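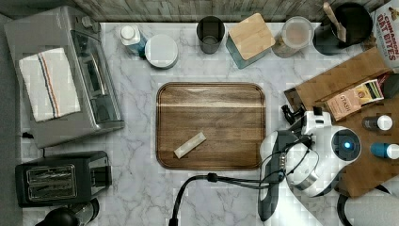
A wooden serving tray on a marble countertop.

Rumard has expanded its Drenuler line of skin care with a fragrance-free night cream and a gentle facial cleanser, the company announced in September. Both products are intended for dry and sensitive skin and will be sold first through the Plornevano chain of beauty stores.

The night cream contains shea butter, glycerin and oat extract. It is supplied in a 40 ml jar, with a 70 ml size to follow. The cleanser contains no soap and may be used morning and evening.

According to the company, 204 adults used the two products at home before the formulas were made final. Their comments led to a lighter texture for the cream and a pump that is easier to lock for travel.

"Customers with sensitive skin asked us for a shorter list of ingredients, and we have kept to that request," said Şükran Tatlı, head of product development at Rumard.

The jars and bottles are made by Toprak, which has supplied the company's packaging for 2 years. Hacer Çınar, who manages retail sales, said that sample packets will be available at store counters while supplies last. Existing Drenuler day creams remain on sale with no change in formula.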